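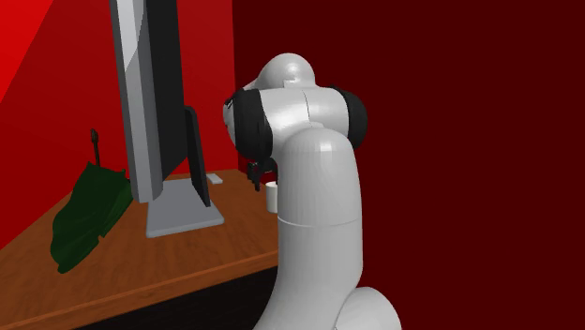 Bradley Hulme 写道：
> 我的桌面是实木拼板，去年打过一遍硬蜡油，用到现在，放杯子的
> 地方起了一圈白印，手腕常搁的地方发黑。店里的人说要整张砂掉
> 重来。我不太想折腾，桌子也没地方搬。有没有人只修过局部？
> 另外，Omov 的油和 Ikoven 的油能不能混着用？我手上剩的是
> Ikoven，店里现在只卖 Omov。

局部能修，前提是原来用的确实是油，没有上过漆。先在桌子背面不显眼的地方滴一滴水，等十来分钟。水珠一直鼓着，擦掉没有痕迹，说明表面还有保护；木头颜色变深，说明那里的油已经耗得差不多了。漆面不适用下面的做法，漆面要补漆，是另一回事。

白印和黑印要分开说。

白印多半是热气或水汽留在油层里，没到木头。我的做法是先什么都不涂，放两三天看看，有一部分自己会退。退不掉的，用白色百洁布蘸一点同样的油，顺着木纹轻轻磨，磨完马上用棉布擦干净。不要用钢丝绒，橡木里的单宁碰到铁屑再沾水，会出蓝黑色的点子，比白印难看得多。

黑印如果是手汗和灰，先用拧得很干的布加一点中性肥皂水擦，擦完换清水再擦一遍，晾一夜。第二天还黑，再动砂纸。我用 240 目，包在软木块上，只砂黑的那一片，边缘逐渐放轻，最后顺木纹带几下到外面去，免得有明显的界线。砂完颜色会浅一块，上油以后会接近，要完全一样得等它晒上几个月。
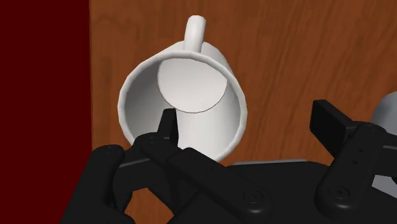 白色马克杯，侧放在棕色木面上

杯子这件事多说一句。杯底那一圈没上釉的陶边其实挺糙，常在一个地方拖来拖去，油层就是这样磨薄的。磨薄以后再放热杯子，白印就来得快。杯垫选软木或者毛毡的都行，别选橡胶的，有的橡胶和油放久了会粘住，揭下来带一层颜色。

至于两家的油能不能混，我的意见是不要在罐子里混，但可以先后用。旧油干透以后，上面薄薄擦一层另一家的，一般没问题，先找个角试。我在 Skonitz 那间屋里的桌子就是这样，底下两遍 Ikoven，后来补的是 Omov，光泽稍微亮一点，侧着看得出来。Omov 那罐我花了 319，够用很久，只修局部的话买最小的就行。

用量上大家容易上多。一张深 586 毫米的桌面，我两遍加起来也就用掉几瓶盖。涂开以后等一刻钟，把没吃进去的全部擦掉，擦到布上基本不带油为止。留在表面的油会发黏，几个星期都干不透，灰全粘在上面。

擦过油的布不要团起来扔进垃圾桶，会自己发热，有起火的可能。摊开在室外晾硬，或者泡进水里再扔。这条上次有人在列表里提过，我再重复一遍。

还有光照。靠窗的桌子，晒到的部分和晒不到的部分颜色会慢慢拉开，显示器底座和键盘下面最明显。修补之前最好先把东西都挪开看一遍全貌，不然砂到一半才发现底座下面是另一个颜色。
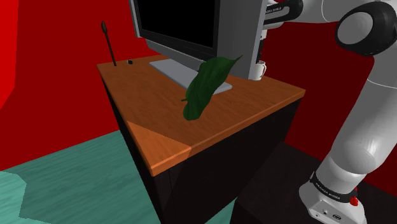 昨天有人私下回信给我，说他觉得局部修补都是拖时间，桌子用上几年总归要整张砂一次，不如趁天气干一次做完，省得东一块西一块。

这话有道理，要看桌子的情况。旧痕迹超过一半面积，我也会整张砂。只有一两处的话，没有必要。八月我们这边潮，油干得慢，整张做的话桌子至少要空出一个星期，很多人办不到。

Bradley，你先把滴水的结果发上来，再说一下是什么木头。榉木和橡木吃油差得不少，如果是竹拼板，上面关于砂纸的部分要改，竹子容易起丝，从更细的目数开始比较稳妥。

Oakley 那边卖的修补套装我没用过，有用过的请直接回列表，不要只回给我。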